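Notes from the data room at Cukham

3 June 2024
Features

Six weeks. That was the plan. Cukham wanted a pick-and-place model that could handle clutter on household furniture, and they wanted all the examples made in simulation, no real arm, no lab booking, no broken crockery. Everyone I talked to had told me this was the cheap way. Cheap in parts, sure. Not in hours.

The office is in Wernden, two floors above a bakery, and the first thing you get is the smell, then the fans. Machines under every desk. People with a controller in one hand and a roll in the other. Somebody drives the simulated arm, the software writes down every joint position and every camera view, and when the thing is done (or dropped) they hit a key and the room resets. Next one. One of these runs is called a demonstration, or a demo, or when it's late just "a go."

A good driver gets through 100 goes in a shift. I managed 6 in my first hour and they threw out most of them. Too much dithering. The model learns the dithering, they told me. If you hover over a plate for four seconds because you're thinking, it learns that hovering over plates is part of the job.

So there is a style to it. Smooth in, close, lift, move, let go. Don't hurry the close. Don't stop halfway to scratch your nose. The drivers all have slightly different hands and you can tell them apart on replay after a day or so, one swings wide on everything, another comes straight down like a lift. The team used to try and stamp that out. Now they keep it. A model trained on one person's habits falls over as soon as it starts from an odd position, and they found that out the hard way back in January, when a whole batch had to be redone.

What gets varied, then? Nearly everything. The tool for this is called Wakinex, an in-house thing, ugly menus, crashes if you rename a folder. You give it a task and it shuffles what's around the task. Furniture, wall surface, where the plate ends up, camera placement, what junk is lying near the target. Junk matters more than I expected. The early sets were very clean, one object, bare table, and the model got great at bare tables. Put a second thing next to the target and it would go for the gap between them.

The objects come out of a big mixed library, bought and scanned and borrowed from all over, and there's no taste involved at all. Toys, dishes, hoops, props for some horror game. Size is a constant headache. A file made in inches gets read as centimeters, or the other way, and you get a teapot like a thimble or a thimble you could sit in. Some of that is caught by a script. Some of it isn't, and the drivers are split on whether it should be. One camp says a giant thing blocking half the view is a bug. The other camp says a giant thing blocking half the view is Tuesday in anybody's kitchen, leave it in.

I sided with the second camp by the end of the week. Partly becuase I'd stopped noticing.

Then there are the two kinds of view. There's a camera down by the hand, which gets you fingers and whatever's in them and not much else. And there are the room cameras, which get the arm and the furniture but lose the detail right where you need it. The model gets both. The driver gets both too, side by side, and new drivers stare at the wrong one. You want the room view for the travel and the hand view for the last bit. I kept doing the reverse and closing on air.
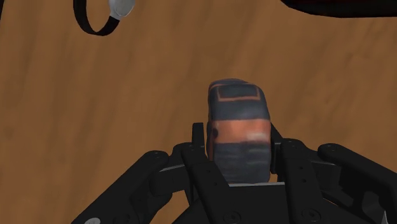 The hand view, with a train-like block between the fingers.
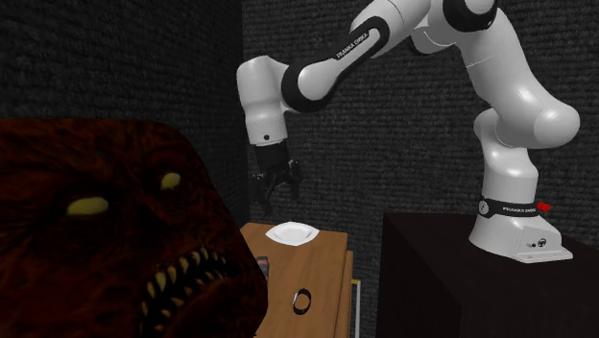
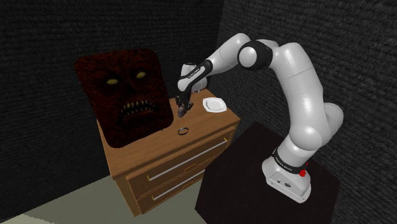 Sorting is the dull half. Every go has to be marked keep, fix or bin, and a person does the marking. They tried having the software judge it - was the object lifted, did it end up where the instruction said - and that gets you most of the way. But it passes things a person wouldn't. An object flung across a table that happens to stop in the right place. Fingers that sink a little into a mug, which the physics allows on a bad day and the real world does not. The reviewers play everything at double speed and have got very quick, a flick of the thumb and on to the next.

On the day I sat with them the pile was 190 goes. They kept almost all the ones from the morning and lost a big chunk of the afternoon to a single bad setting, grip friction turned down too far, everything sliding out like soap. No one had noticed while driving. You just think you're tired.

And the instructions have to be written. Every go carries a line of plain text saying what was asked for, and these are worse than you'd think. "Put the toy on the plate." Which toy? On it or next to it, if it rolls? At first two people wrote all of them and you could hear the same phrases over and over. Then a partner studio, Bạch, came in to rewrite each line several ways, short and bossy, long and polite, a few with the words in a weird order like real people talk. Scores went up after that, I was told. I wasn't shown the chart.

Does it carry over to a real arm? Depends who you ask and how much coffee they've had. Reaching carries over well. Gripping less so. Anything soft, forget it for now, there's no cloth in the set and won't be till next year. The plan is to top up the simulated goes with a small number done on hardware, same tasks, same wording, and see how few they can get away with. Small number meaning whatever the budget says.

I asked if the drivers get bored. Yes. They swap tasks every hour and there's a running argument over music. A couple of them have started doing goes left handed, to get some variety into the set and also for something to do. Those get a tag of there own in Wakinex. Last I heard the left handed ones were passing review at the same rate as the rest, and the friction setting had been locked so it can't be changed from the driver's seat.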